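Clitura: Frequently Asked Questions
Last updated July 6, 2026

We get a lot of mail about Clitura, and we love it, so keep it coming! These are the questions that turn up most often, with answers from Hạnh Lại and the rest of the group.

What is Clitura?

Clitura is a way of training a robot arm policy on recordings that have been split at the moments of contact. A policy trained on whole recordings tends to smear those moments together: the arm closes a little early, lets go a little late, and the error grows. We cut each recording wherever the fingers gain or lose hold of something, train on the pieces, and let a small second network decide which piece the arm is in right now.

Why shoes and shoeboxes?

Shoes are wonderful test objects. The sole is stiff, the upper gives way, the laces get into everything, and the weight sits in a different place from one model to the next. A shoebox adds walls that the gripper has to stay clear of. And everyone who visits the lab understands the task right away, which makes for much better conversations than our old peg boards ever did.

How much data did you use?

The full set has 1160 recordings, all collected by a person guiding the arm. We held back 108 of them for checking and never trained on those. The part we're happiest about is that a policy trained on only 400 recordings already handles shoes it hasn't met before, provided they are close in size to the ones in training.

Is the hole or the logo on the box used as a landmark?

Good question, and we worried about it too. In June we ran a round with plain paper taped over all the printing and the side holes. The scores hardly moved, so we don't think the policy leans on them.

What does the arm see?

One camera on the wrist and one fixed camera by the table. There are no depth readings and no markers on the shoes. The finger contact signal comes from motor current alone, so you don't need special fingertips to try the method.

Does the grid on the tablecloth matter?

For the policy, no. For us, yes! It makes it easy to put the box back where it was between trials. We also ran trials on a plain cloth and saw the same pattern of results.

What does a trial look like from the fixed camera?

Two moments with a black sneaker and a 361° box, one with the shoe lying on its side and the gripper by its heel, the other with the shoe upright, toe down over the box:
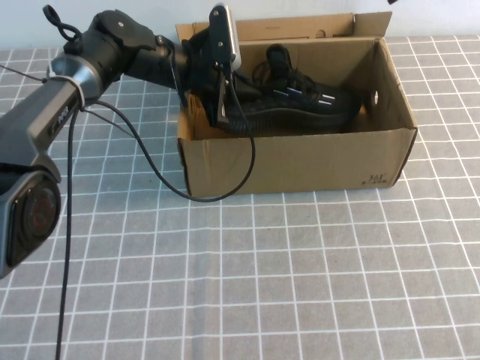
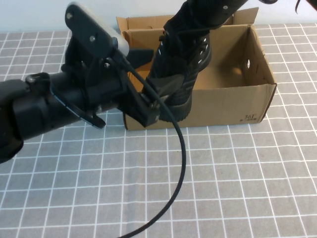 Where does it still fail?

Mostly on laces. A loose loop can slide between the fingers, the motor current climbs, and the second network decides it has a firm hold when all it has is string. Very soft uppers are the other hard case: they fold under the fingers and the shoe swings. We have a fix for laces in testing and it looks promising, but it slows the arm down more than we'd like.

How does it compare with Krajčí?

Krajčí is our own earlier method, which used fixed-length pieces with no regard to contact. Clitura does better on every shoe type we tried except sandals, where the two are level. We'd love to know why sandals are different. If you have a theory, write to us.

Can I run it on my own arm?

Yes. The training code is in the Zerevetti repository, along with a short setup guide. You will need to redo the motor current step for your gripper, and that takes an afternoon if your controller reports current at a steady rate. Start with the sample set called Masside before you record anything yourself.

Can I use the recordings for teaching?

Please do! Several of the failed trials are included on purpose, and students seem to get more out of those than out of the clean ones. Credit the project by name and tell us how the class went.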